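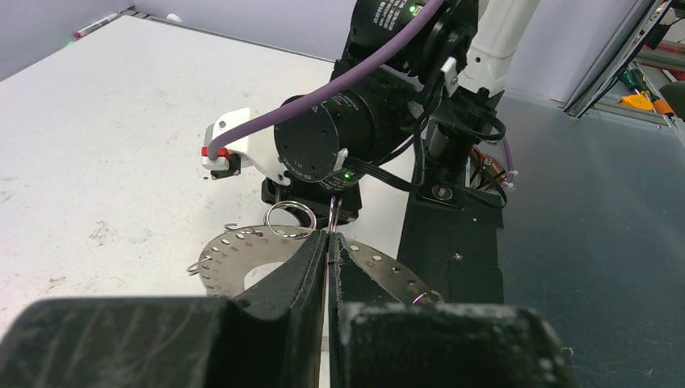
Will the robots take everybody's job? A reader named Tolska sent us that question, and added that her class had argued over it for a whole lunch break. It is a fair thing to ask. To answer it, let's look at one workplace.

Prusora is a company that makes and packs small metal parts, such as rings and hooks. It has 182 workers. Two years ago, all the sorting was done by hand. People sat at long tables, picked up rings and hung them on metal plates so they could be checked. A good sorter could hang 600 rings in one shift.

Now robot arms do part of that work. Each arm ends in a gripper, a kind of hand with two stiff fingers. The fingers close on a ring, lift it and move it to the right spot. This is called automation – using machines to do a job that people used to do.

Picking up a ring sounds easy. You have done it thousands of times. But your fingertips can feel when something slips, and many grippers can't feel much at all. A ring is thin and shiny, and it swings when it hangs. The robot has to work out where the ring is and how hard to squeeze. On its first full day, one arm at Prusora hung 496 rings, fewer than a good sorter. It got faster later.

So what happened to the sorters? Nine of them learned to run the arms. They watch the machines, fix jams and show the arms what to do when a new kind of part comes in. Others moved to packing or to checking finished orders. A few left, because they liked the old job better or didn't want to change shifts.

The people who stayed say some things improved. Their hands and necks hurt less at the end of the day. Other things are harder. The room is noisier, and there is less time to chat. Learning the new work took months, and the company had to pay for the training.

Robots can take over tasks, and sometimes whole jobs. They also make new work, but it isn't always the same kind or for the same people. That is why workers and bosses at Prusora meet every Monday to talk about what the arms should do next.

Related
How does a robot know where its hand is?
What is a sensor?
A day at the Fornent bread factory
Ndlovu Harbor: the cranes that drive themselves
Make a gripper from cardboard and string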